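Vekden opens its two-hand grasp planner to outside users

Vekden has released the planning software behind its two-handed grasping work, along with the tools it uses to turn recordings made with hand-held grippers into training data. The package, called Tulter, went up on the company's download page on 7th June and can be used free of charge for research and teaching. Commercial users need a license.

Tulter takes on a narrow job. Given two arms and one object, it picks a pair of contact points, plans a path for each arm, and keeps the squeezing force between the two fingers within set limits while the object is in the air. Most planners treat each arm as its own problem and check for collisions afterward. Tulter plans both arms together from the first step, so a change on the left side shifts the path on the right.

The company says the hard part was timing. When one finger reaches the object before the other, a light container slides or tips before it can be lifted. Earlier versions of the software waited for both arms to report that they were in position and then closed them at a fixed speed. The new release predicts the moment of contact for each side and slows the leading arm to match. In Vekden's own tests the gap between first and second contact fell to 9 milliseconds, down from 80 in the version used in January.

Training recordings are made by people holding a gripper in each hand, with no robot arms involved. The software reads the position of each gripper, the finger opening and the video, and lines them up on one clock. The release comes with 231 recordings of bottles, boxes and other packaged goods being lifted, turned and set down. Each one has been trimmed and labeled by hand, and the labels mark the approach, the contact, the lift and the release.

A separate tool checks new recordings before they go into a training set. It flags dropped video frames, jumps in the tracked position and moments when one gripper blocks the other from view. Flagged sections can be cut out or kept with a lower weight. Vekden says it threw away a large share of its early material for want of a check like this, and the tool can also be run without the rest of the package.

The control side runs on an ordinary desktop computer. Commands go out to the arms 2000 times a second, while the planner itself runs more slowly and hands over a fresh path whenever the object moves away from where it was expected to be. If no new path arrives in time, the arms hold their position and keep the last force setting.

Hoshino, which makes the arm controllers used in the tests, has supplied a driver for its current model. Drivers for other makers' arms have to be written by the user. A template is included, with notes on the few functions that need to be filled in. Users with older Hoshino controllers will need a firmware update first.

Some limits remain. Tulter handles rigid and slightly soft objects but has no model for bags, cloth or open containers of liquid. It expects the object to be in view of at least one camera when the grasp begins. Clear and shiny surfaces still cause errors in the perception step, mostly in the estimate of where the edge of the object lies. The release notes list these as open problems and give settings that reduce the errors at the cost of slower planning.

Vekden's software group in Trutcombe will take bug reports through the download page. The next update is planned to add regrasping, where one arm lets go and takes hold again at another point while the other carries the weight. The recordings for that work are already being made, and the company expects to add them to the public set once they have been labeled.

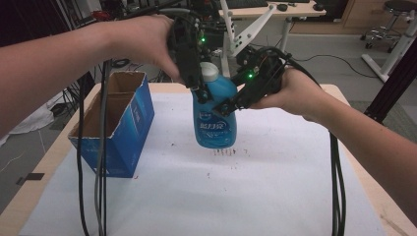

A bottle held between two hand-held grippers.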